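Lighting > Table and floor lamps > Visser range > Climora

Climora glass globe lamp (and its tall sibling)

Last updated: Tuesday, April 28, 2020

I've been selling lamps long enough to be picky about them, and the Climora is the one I took home before it ever got a price tag. It's a little table lamp with a round glass globe, curved lines running across the glass, and a slim brass-coloured arm. I love it! Small enough for a desk you have to work at, pretty enough for the sideboard, and it doesn't shout at the rest of the room.

It belongs to our Visser range, along with the Jokov floor lamp, so if you've got a corner to fill as well, have a look at the two together. The Jokov has the same sort of thin stem with a curve in it, in a gold colour, and I reckon it looks its best against a big plain wall where you can see the whole line of it.

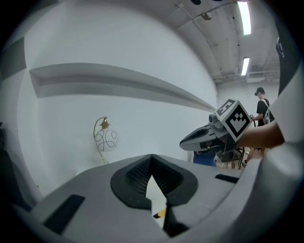 What you get with the Climora

One lamp, one globe, a small packet of felt feet and a folded sheet of instructions (which you won't need, but keep it for the spare parts numbers). The globe is 18 cm across and comes in its own box inside the main one. Please don't do what I did and tip the whole lot upside down over the couch.

It takes a small screw globe up to 11 watts, LED only. A warm white suits it much better than a cool one. The switch is on the cord, a comfy reach from the base, and there's no dimmer. I get asked for a dimmer version every week and I'm still nagging the maker!
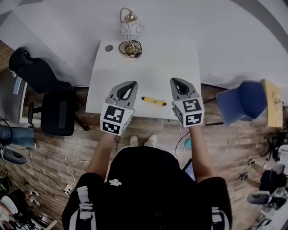 Cords are what I grumble about most with desk lamps, so I asked for a generous one on this. It'll get from the middle of a decent-sized desk down to a powerboard on the floor without you having to drag the furniture about. If you're standing the lamp at the back edge and you've got more cord than you need, just coil the dark cable round the base, it sits there quite happily. And if your tabletop has a little round cable hole in the far corner like this white one, lovely, drop the plug end through before you coil up the rest.

For cleaning, take the bulb out, let everything cool down and go over the glass with a soft dry cloth. A bit of warm water on the cloth is fine for fingerprints. No metal polish on the fittings, please. It's a lacquered finish and polish will cloud it.
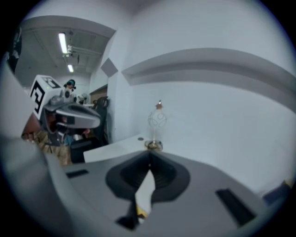 Clear glass bulb shape on a white tabletop

Ordering

The Climora is item 1224. We keep a few at the Patstead shop and the rest at the warehouse, so if you're driving in specially, ring first and ask for Nosipho Mahlangu, who looks after the lighting orders. The Jokov floor lamp is $727 and comes in a long flat carton, and you'll want the back seats down for it. Spare globes for the Climora came back into stock in March and we can post those on their own.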